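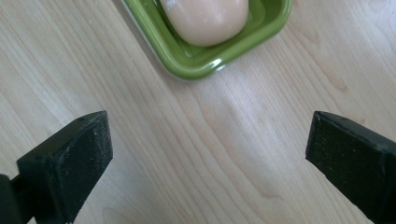
Soap Dishes: Your Questions, My Answers

I switched our whole house over to bar soap last January, wrote about it exactly once, and I've been getting soap dish mail ever since (I love it, keep it coming!). These are the ones that land in my inbox the most.

Do I really need a dish? Can't the soap just sit on the sink?
It can, but you'll be scraping goo off the counter by the weekend. A bar lasts so much longer when it gets a chance to dry out between washes.

What should I look for?
Something on the floor of the dish to hold the bar up. Ribs, slots, grooves, I'm not picky. A raised rim is nice too – it keeps the drips where they belong and stops the bar from scooting off when you grab it with wet hands.

Why are you so into green?
Guilty! I just think a green dish looks so cheerful on pale wood, and a peachy bar on top of that makes me happy every single morning. White is fine. White is also a little boring.
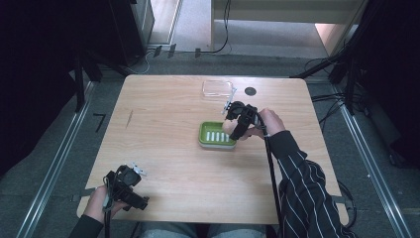
How often do you wash yours?
Once a week, usually when I'm doing the sink anyway. Warm water, an old toothbrush, and I run the bristles along the slots in the direction they go. If it's been a while and there's a crust, let it soak for 10 minutes first and most of it slides right off.

Can I put it on a wooden table or shelf?
Sure, I do it all the time. Wipe underneath every day or so, and if the wood isn't sealed, put a little saucer or a folded cloth under there.

What about traveling with a bar?
Get a plastic box with a lid, and dry the bar on a towel before you close it up. I like clear ones so I can tell at a glance whether I packed the soap (I have forgotten the soap).

Have you tried the Kadness dish or the one from Brimano?
I have the Kadness and like it a lot, no complaints after 3 months. I haven't gotten my hands on a Brimano yet. If you have one, tell me how it cleans up!

Last updated 22 October 2021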